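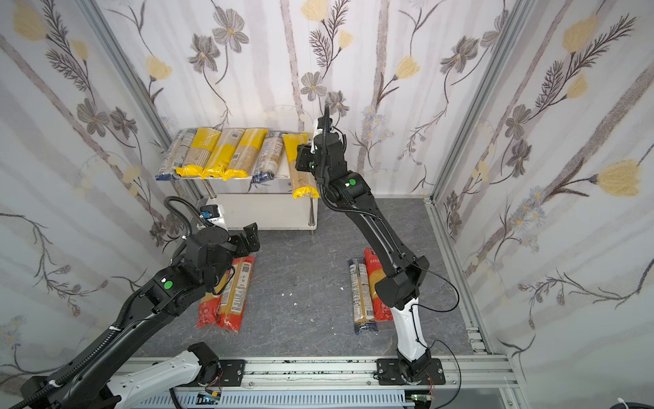

About Fosard

Fosard writes control and planning software for robot cells with two arms working in a shared space. We do not build arms or grippers. Customers bring their own hardware and we supply the stack that runs on it.

The stack has three parts. Bondolel is the motion planner. It treats both arms as one system, checks them against each other and against fixed items such as shelves and rails, and replans every 70 ms. Adugna handles perception: it segments packaged goods, including clear film and printed wrap, and passes a grasp pose with a confidence score to the planner. Plirico is the tooling layer, used for calibration, logging and replay.

Most of our work is in grocery handling. Dried pasta is a standard test item here. The packs are long, they lean, and transparent film gives poor depth readings. Our regression set holds 4,000 logged picks from shelf and floor, and each release candidate is replayed against all of them before it goes onto a cell.

We started as a contract group doing motion planning for packaging lines and moved to licensed software with Bondolel 2. The team is split between planning, perception and field support. Releases go out in March and October. Each one is supported for 5 years.

Contact
Licensing
Release notes
Open positions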